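Robot demonstration operators wanted, part-time
Skarna site, starting in December

Carkura is hiring 4 operators to record household tasks on two-armed robots. You move the arms by remote control or guide them by hand, and the robot's cameras and joints are recorded while you do it. The recordings are used to train the robot to do the same task later without an operator.

The current task set is laundry. Operators open the door of a front-loading washer, move items between the drum and a basket on the floor, and close the door again.

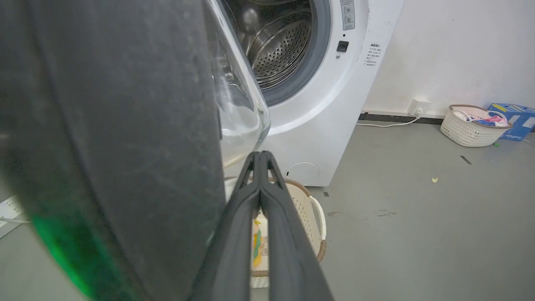
A single recording covers one task from start to finish. If an item is dropped, you mark the take and start over. New operators are expected to reach 100 usable takes before moving on to the next task set.

Shifts start at 9 a.m. You will work in pairs, one person driving and one resetting the items, and trade places every 30 minutes. Most of the work is done standing. 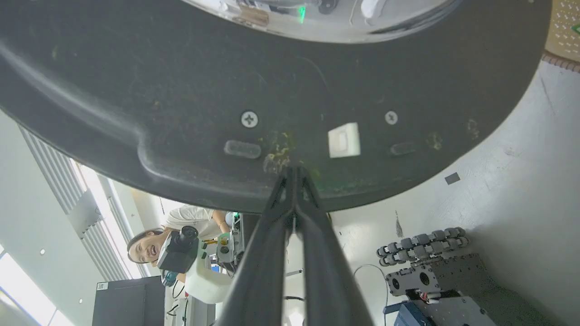

What we ask for

Steady hands and patience with repeated work
Normal or corrected vision
Able to lift a full laundry basket
Comfortable following written instructions in English
No robotics background needed. Training is paid.

Experience with game controllers, sewing or model building is a plus.

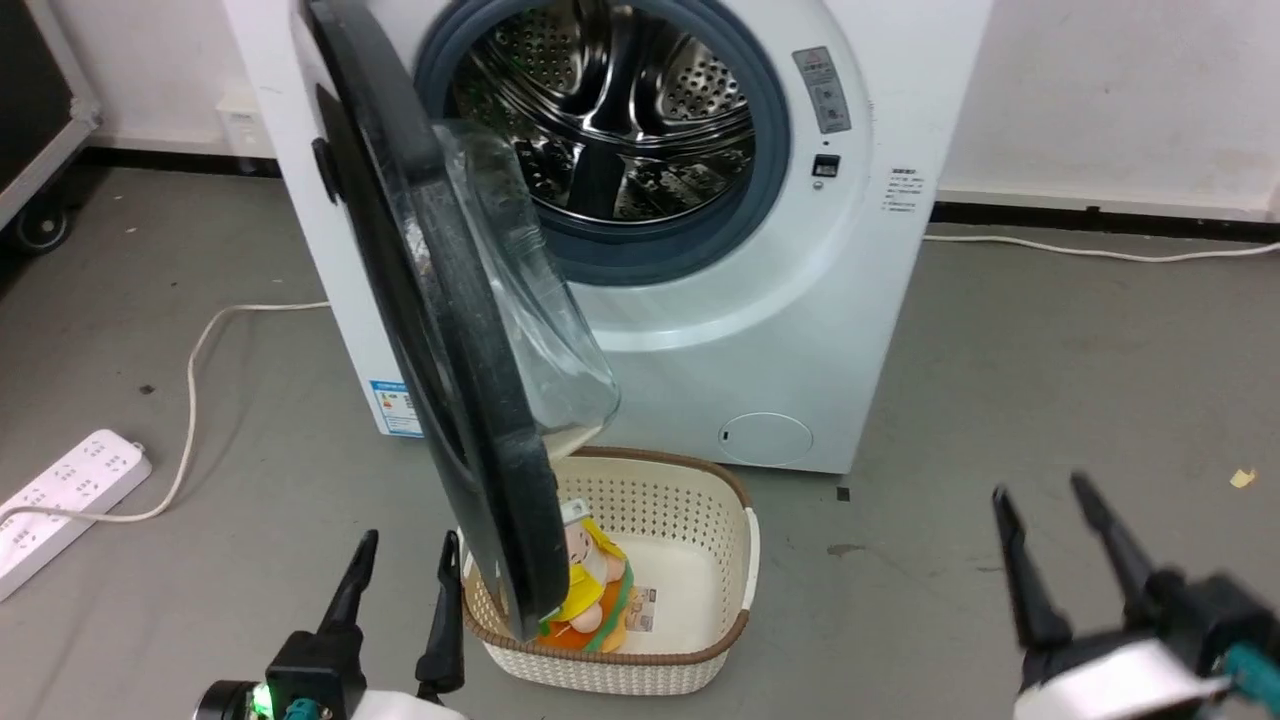

Washer task, both grippers in the foreground.

How to apply

Send a short note with your available hours to the Carkura hiring desk, subject line "Juntunen operator." Applicants are invited to a paid trial session on site.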